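Setting up a lasting power of attorney in Skistia: adding your attorney

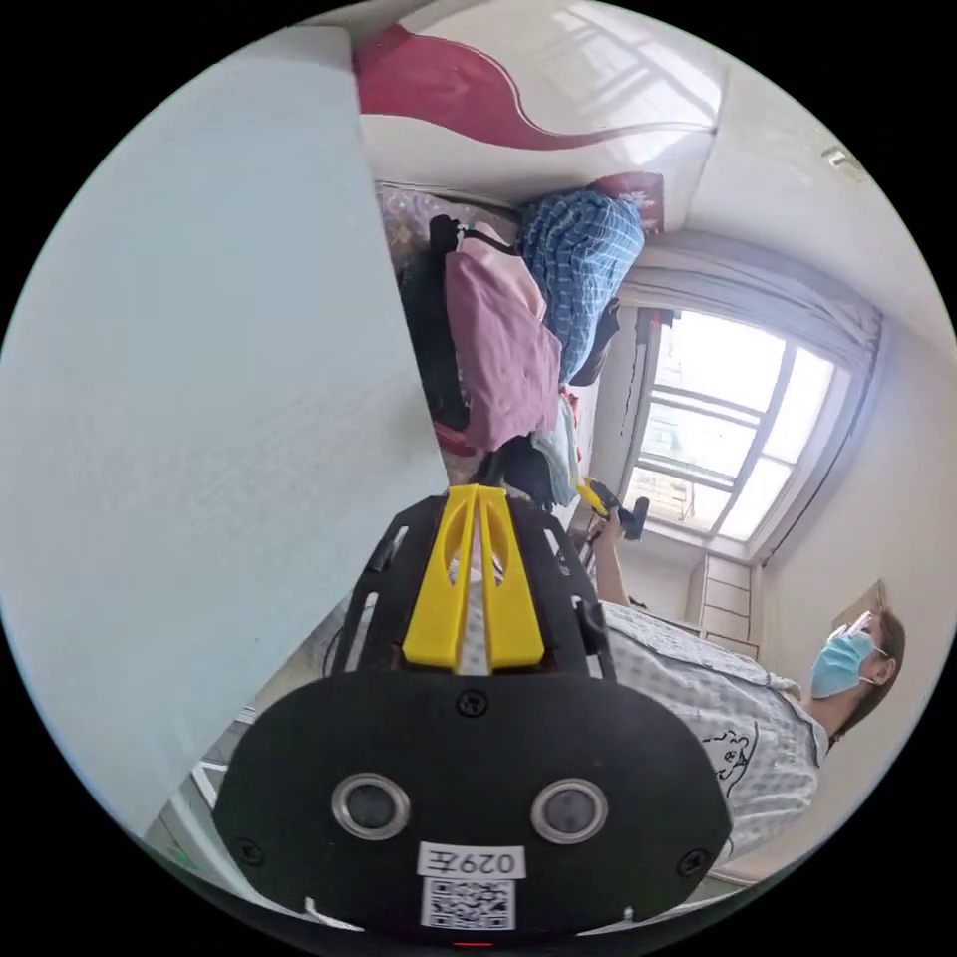
Right, the attorney section! I got stuck here for 8 days when I did mine, so take it slowly. You need your attorney's full legal name, exactly as on their passport (Bergþóra Ásgeirsdóttir, in my case, accents and all). I keep a practice form filled in with silly household wishes, and mine says who's to sort the clothes if I can't, a pile like the one in the photo included.

1. Open Attorneys and click Add person.
2. Type the name, then the address.
3. Pick "jointly" or "separately" if you've got 2 attorneys.
4. Save, and print page 73.

Note: a replacement attorney goes on the next screen.

Caution: don't sign anything yet! Your certificate provider has to be with you first.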